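Language-labeled pushing data, is 320 episodes worth anything?

flisholm_dan
We have the usual tabletop setup at work, eight plastic blocks on a maple board, one rod to push with. The plan from above is to collect 320 episodes, have people write an instruction for each one afterwards, and train on that. I've been asked to sign off and I don't buy it. Half the instructions I've read are "move the red one to the green one."
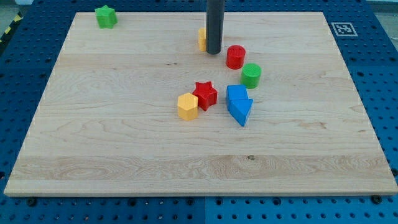
With two stars and two cylinders in the set, "the red one" means nothing. The labeler knows which block moved because they watched the clip. The policy doesn't get to watch the clip first.

Ulloa
So fix the wording. Color plus shape, every time, reject anything else. We did that in December and it took an afternoon.

flisholm_dan
And then it only understands people who talk like your style guide. Great.

Celeste Figueiredo
I'd worry less about the wording and more about where the blocks end up. Ours kept drifting toward the middle and back of the board because operators don't bother to spread them out again between episodes. Cilla (our policy) was fine there and useless near the front edge. More labels did nothing for that.

clakton
Disagree, more labels helped us a lot. Same clips, 2 instructions each from different people.

Celeste Figueiredo
Helped on what, though? Held-out clips from the same week, same operators?

clakton
Yes, same operators. Still a held-out set.

flisholm_dan
That's the number they showed me too - same people, same board, same habits. I'm asking for scrambled starts before anyone labels another clip.

Ulloa
Ask for a second labeler while you're at it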